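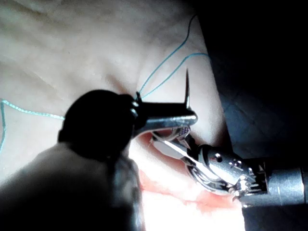

Brarner Suture Practice Kit: two months in

I bought this in April, halfway through my second year of veterinary nursing at Grisville, after one too many evenings stitching chicken thighs at the kitchen table. Chicken thighs are fine, by the way. They're cheap and they teach you to be gentle. But they smell by the second hour, the cat takes an interest, and you can't leave them out overnight and come back to the same row in the morning (well, you can, but please don't). So I paid £43 for the Brarner and I've used it nearly every day!

In the zip case you get the pad, a needle holder, toothed forceps, scissors, a scalpel handle with blades, a good stack of threaded needles and a booklet. The case weighs 295 g with everything in it, so it lives at the bottom of my rucksack and I've had it out on trains, in the library and once in my mum's conservatory.

The needle holder is what sold me. My old one came from a bargain set and the needle would swing round in the jaws just as I was going through the far edge. This one grips. The ratchet has three clicks and I can let it go with my palm, which my tutor Janaína Medeiros has been trying to get me to do since the first term. She had a go with mine at the end of a practical and went out and ordered one for the teaching cupboard, so there's your second opinion.

The forceps are a touch stiff. My hand ached after a long session in the first week, though either they've loosened or I've toughened up. The scissors cut thread cleanly and that's all I ask of them.

On to the pad, where I expected to be let down. Cheap pads tear as soon as you put any tension on — you pull the knot snug and the thread comes up through the surface like cheese wire. I've been pretty rough with this one, and the stitches hold as long as I take a decent bite. Go too close to the edge and it will rip, but so would skin. It does slide on a smooth table. I put a damp tea towel under it and that sorts it.

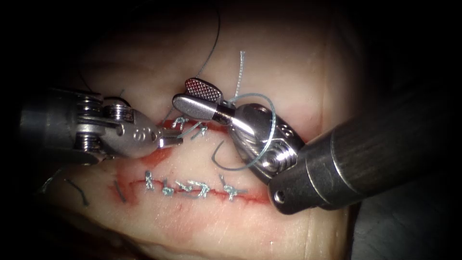
Practice pad with two sutured incisions running parallel.

If you're just starting out, my advice is to do a whole evening of simple interrupted stitches before you let yourself try anything fancy. I spent far too long on a subcuticular run because it looks so tidy when it goes well. Then I had my assessment, where they wanted five plain stitches, evenly spaced, and mine wandered about like ducks.

The booklet is the weak part. The drawings are small, the mattress stitches are crammed on one page, and whoever did the left-handed section has plainly never met a left-handed person. Dirceu Holanda in my year is left-handed and gave up on it after ten minutes. He uses a mirror and the college videos now, and his knots are better than mine.

I also tried the Kruger set, which Cremilda Conceição lent me for a fortnight. It costs £70, and for that you get a bigger pad and a lovely hard case. The instruments feel a bit heavier and I think I'd pick its forceps over the Brarner's any day. The needles are about the same. If you have long sessions at a proper desk, it might be worth the extra. I wanted something to carry about, and I'd still buy the Brarner.

Spare needles are the running cost to watch. I've gone through more than I'd like, mostly by bending them, and the official refills are dear for what they are. Out-of-date packs from the practice where I do my placement have kept me going, so do ask at yours.

Four and a half stars. Half a star off for the booklet, and I'd love a left-handed holder as an option.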